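## 4 Setting up the drawer cell in simulation

This section covers the first run of the Plumow trainer with the cabinet workspace loaded. Complete section 3 (licence and graphics settings) before you start. The physical arm should stay switched off until section 6.

You will need:

- the Plumow trainer, build 3819 or later
- the workspace file `cabinet_drawer`, supplied on the Onutum installation drive
- a user account with the *Cell editor* role

### 4.1 Loading the workspace

1. Start the trainer and sign in.
2. Choose **File > Open workspace** and select `cabinet_drawer`.
3. Wait until the status bar reads **Ready**. The first load builds the collision meshes and takes longer than later ones.
4. Choose **View > Room camera**.
5. Press **Home**. The arm moves to its start pose and the gripper opens.

> **Note:** If the status bar stays on **Building**, close the trainer, delete the `cache` folder and repeat from step 1. User settings are held elsewhere and are not affected.

### 4.2 Checking the layout

Before running any task, compare the view on your screen with Figure 4-1. The pedestal should be at the left end of the table and the cabinet towards the right end, with its drawer side facing the arm. The gripper should point straight down with clear space beneath it.

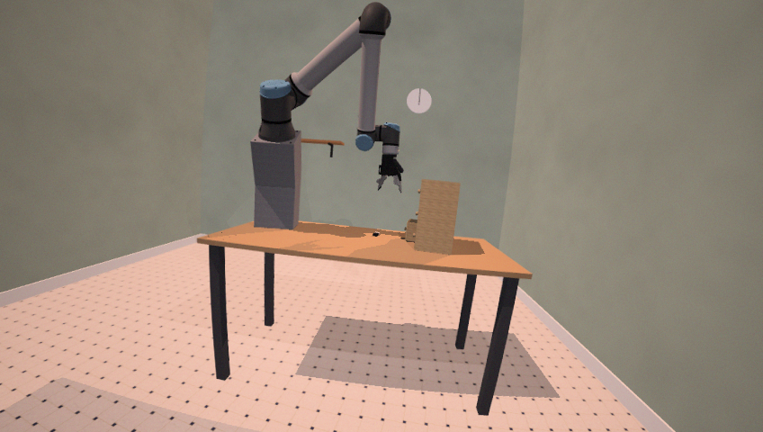 *Figure 4-1. Drawer cell in the room camera view: gripper open, cabinet drawer pulled out.*

If the drawer side of the cabinet faces any other way, the workspace has been saved over by an earlier user. Restore it with **File > Revert to supplied** and press **Home** again.

The room, the shelf and the wall clock are scenery. They have no collision mesh and cannot be selected. The clock does not show simulated time; read this from the status bar.

### 4.3 Setting the drawer travel

The supplied workspace opens with the drawer out. Most tasks in the library begin from this state, but the closing limit has to be taught once on each installation.

1. Open the **Objects** panel and select **Cabinet > Drawer**.
2. Set **Joint mode** to *Free*.
3. Drag the **Travel** slider to the closed end. The drawer should slide in without the cabinet moving.
4. Press **Set limit**.
5. Drag the slider back to the open end and press **Set limit** again.
6. Set **Joint mode** to *Damped* and enter 30 in the **Damping** field.
7. Save under a new name. Do not overwrite the supplied file.

> **Caution:** Do not leave **Joint mode** on *Free* when a task is started. A light touch from a finger can throw the drawer past its limit, and the run will be logged as a collision.

If the cabinet slides along the table in step 3, its base is not fixed. Select **Cabinet > Base**, tick **Fix to table** and start the procedure again.

### 4.4 Test run

1. Choose **Tasks > Library > Close drawer**.
2. Set **Speed** to *Slow* and **Repeats** to 16.
3. Press **Run**. Keep the pointer over the **Stop** button during the first repeat.
4. When the run has ended, open the **Log** tab.

All repeats should be marked **Done**. One marked **Timeout** is acceptable on a slow computer. Any marked **Collision** must be looked into before you go on – see Table 4-1.

**Table 4-1. Test run faults**

| Log entry | Likely cause | Action |
|---|---|---|
| Collision: finger / drawer | Joint mode left on *Free* | Repeat 4.3, step 6 |
| Collision: elbow / pedestal | Arm not homed before the run | Press **Home**, run again |
| Timeout on every repeat | Step time too short | Set **Step time** to *Auto* |
| Limit not found | Only one end of travel taught | Repeat 4.3, steps 4 and 5 |

The full acceptance run uses the same settings with **Repeats** at 200. It may be left unattended once the short run has passed. The trainer writes the log after each repeat, so a power failure loses only the repeat in progress.

### 4.5 Differences from the Nidden trainer

Users moving from Nidden should note the following:

- **Home** opens the gripper. In Nidden the gripper keeps its last state.
- Objects are moved in table coordinates. The origin is the table corner nearest the pedestal, on the room camera side.
- Nidden task files can be imported, but damping values are dropped. Enter them again by hand.
- There is no undo for **Set limit**. Teach the limit again to correct it.

### 4.6 Records

Export the log from the acceptance run (**Log > Export**) and keep it with the installation sheet. The Onutum support desk will ask for both when a fault is reported. Quote the build number shown under **Help > Version**.

*Section 4 revised February 25, 2025. Text: Solomiia Prokopenko. Checked: Feng-yi Chang.*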